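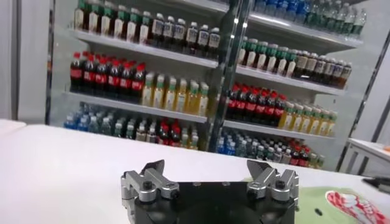
Vevach water utility to switch disinfection method in August

The Vevach Water Authority will change the disinfectant used in its distribution system from free chlorine to chloramine beginning in August, according to a notice sent to account holders. The change affects all customers served by the Mateos treatment plant, including those in the Zelora pressure zone. Customers with private wells are not affected.

Chloramine is formed by adding a small amount of ammonia to chlorinated water. It decays more slowly than free chlorine and holds a measurable residual farther from the plant. It also tends to produce lower levels of trihalomethanes, a group of regulated byproducts that form when chlorine reacts with organic matter in source water.

Soledad Pruitt, operations manager at the Mateos plant, said the Zelora zone was the main reason for the conversion. The zone sits at the end of a long transmission main, and water age there climbs in summer when the storage tanks turn over slowly. Crews have been flushing dead-end lines in the zone to keep the residual above the authority's internal target.

"We can keep flushing, but we are putting treated water down the storm drain to do it," Pruitt said. "Chloramine gives us a residual that lasts to the last hydrant."

The ammonia feed system was designed by Brivex, an engineering contractor, and installed at the plant over the spring. It includes two metering pumps, one on duty and one on standby, with automatic shutdown if the chlorine feed is lost. Online analyzers at the plant outlet will track total chlorine, monochloramine and free ammonia. Operators will set the chlorine-to-ammonia ratio by hand during startup and move to automatic control once readings are stable.

The conversion will proceed by zone, starting with the mains closest to the plant. Full replacement of the water in the system is expected to take about 30 days. During that period some customers may receive a mixture of chlorinated and chloraminated water and may notice a change in taste or odor. The authority said the mixture is safe to drink and that the effect should fade as each zone turns over.

Two groups of customers need to take action before the switch. Chloramine must be removed from water used in kidney dialysis, and the authority has contacted dialysis providers in the service area. Patients who dialyze at home should speak with their provider about equipment and testing. Chloramine is also toxic to fish and amphibians. Unlike free chlorine, it does not leave the water readily when a bucket is left to stand overnight, so aquarium and pond owners will need a conditioner labeled for chloramine or a suitable carbon filter.

Boiling is not a practical way to remove it. Water may be used as before for drinking, cooking, bathing and watering plants.

Radu Stanciu, who supervises water quality sampling, said the authority will add 4 temporary sampling stations in the Zelora zone and test for nitrite and free ammonia in addition to the usual parameters. Excess ammonia can feed nitrifying bacteria in pipes and tanks, which in turn lowers the disinfectant residual. Tank levels will be cycled more deeply than at present to limit the time water spends in storage.

Lead and copper sampling will also be repeated after the changeover. A change in disinfectant can alter the scale inside older service lines, and the authority will continue its current corrosion inhibitor dose until the results have been reviewed. Stanciu said the tap samples will come from the same addresses used in the last round, where residents agree to take part.

The notice went to 800 commercial accounts first, including restaurants, laundries and a fish hatchery, followed by residential customers. Luminița Vlad, customer service lead, said most calls so far have concerned aquariums and whole-house filters. Owners of carbon filters may need to replace cartridges more often, and should check the rated capacity for chloramine with the manufacturer.

The authority expects to return to free chlorine for a short period each year as routine system maintenance. Customers will be notified 60 days before each temporary change.

Written questions may be left at the front desk of the Vevach office. Results from the first round of sampling will be posted with the monthly water quality report.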